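Lotik Community Cookbook: progress report to the Oei Fund

Prepared by Zeeshan Qureshi, project lead

The short version is that the cookbook exists, in the sense that a very large folder exists. We asked residents of the Lotik neighborhood for family recipes and hoped to get enough for a modest paperback. We now have 200, of which a surprising share are for lentil soup. Every contributor has told me theirs is the correct one.

Testing is where most of the winter went. Recipes handed down through families tend to leave out the parts everyone at home already knew. One cake calls for "the blue cup" of sugar. The blue cup broke in the eighties, and the two sisters who remember it disagree about its size by a wide margin. We have baked both versions and will print both, on facing pages, which has brought peace of a kind.

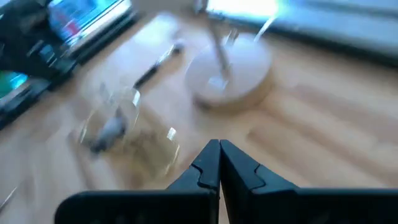 Page last changed: 2026-02-11

Spending is on track apart from butter. The budget line for butter was written by me, in a hopeful mood, and I would like to move two small sums from travel to cover it. Travel has so far consisted of a bus ride to Finon to look at paper samples.

Our printer there, Dodarix, has quoted for a sewn binding that lies flat when open. It costs more than glue. I would still argue for it, having spent 24 evenings holding draft pages down with a pepper mill.

Still to do before June: the index, the translations of the handwritten Urdu recipes, and a decision on whether "cook until done" may stand as an instruction. I say no. The contributor is my aunt, so talks continue.

We ask the Fund to approve the butter transfer and the binding by the end of the month. Sample chapters are attached, along with the soup section in full.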